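Teaching by Hand, Session 5: Soft Packaging

Okay, so last time we did rigid things, and everybody got a bit cocky! Snack bags are another story. Watch where the jaws go: I like a low grip on a tall bag, down where it narrows. 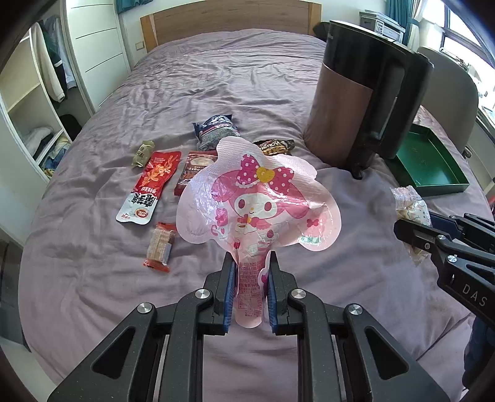
SKEDDALE, 7th February. Welcome back. We're still on the Ravwood set, which has 415 demos in it so far (I want 1000 by June, please). Two grippers, one in each hand, and the bed is our work surface again. Close slowly – slower than feels natural – and keep your wrists quiet. 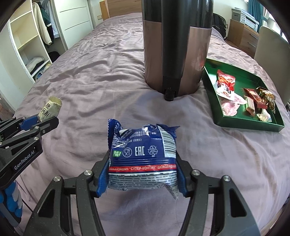 If you squeeze too fast, the policy learns to squeeze too fast, and then you get crumbs on every single run. I lost a whole afternoon at Selimgate that way! For homework, record eight clean grasps on crinkly foil and bring me your worst one too.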